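Home Features Shop Floor Archive Subscribe

The Woman Who Keeps the Fingers Straight

5 min read

Hortensia Salazar does not like the word "maintenance." It makes people think of oil, she says, and she hasn't touched oil since she left Clukbridge, where she spent her days with her arm inside a bottling line. Her present charge at Zikar is a hand-held gripper with two printed fingers, and it has been, by her account, more trouble than the bottling line ever was.

"The line was the length of a bus and it wanted grease on Friday," she says. "This thing fits in a tote bag and it wants something every morning."

What it wants, mostly, is to be checked. The gripper is carried by a person, who uses it to pick things up while its camera records how. Salazar's job is to make sure that the fingers on Tuesday close the way they closed on Monday. She has a sheet for this, which runs to 25 lines. She wrote it herself and complains about it as if somebody else had.

She starts with the screws. Each pad is held to its mount through printed holes, and printed holes have a memory for abuse. "Plastic forgives you the first time," she says. "People come to me and say, I just snugged it up a little. I have a drawer full of snugged it up a little."

The drawer exists. I was shown it. Inside were cracked pads, a mount with a thread stripped down to fluff, and a hex key bent into the shape of a question.

The hex key belonged to Ferhat Avcı, who runs the sessions and was sitting close enough to hear all this. "It was already bent," he said, without looking up.

The two of them disagree about most things, beginning with the table. Avcı likes it white and bare, so that whatever goes down on it shows up cleanly. Salazar thinks white surfaces are vanity. She wipes hers before every check and there is dust on it by the time she has put the cloth away.

"He wants a table from a magazine," she says. "I want one that's flat. If a pad touches down early on one side, I have to know it's the pad and not the furniture." 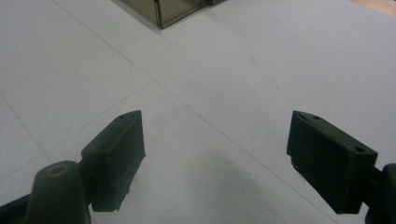
So she does the gap next, with the fingers open, before anyone is allowed to pick up so much as a cup. She looks at the inner faces first, then the top corners, then closes the fingers slowly on a strip of paper and pulls. If the paper slides out on one side and sticks on the other, the pad comes off and goes back on. She gives it 2 tries. After that it goes in the drawer.

New pads come off the printer in a batch, and she files the bottom edge only if a ridge catches her thumbnail. Avcı would file everything. He once sanded a pair so smooth that they dropped a spoon 165 times in one afternoon, a figure she produces without consulting any notes.

"It was useful data," says Avcı.

"It was a spoon," says Salazar.

I asked whether she missed the bottling line. She thought about it for long enough that Avcı finally looked up. The pay was better, she said, and you could hear it when something was wrong. Then she asked me to move my elbow, as I was leaning on her paper strips.

Back to top
Contact the editors | © Turkavura. All rights reserved.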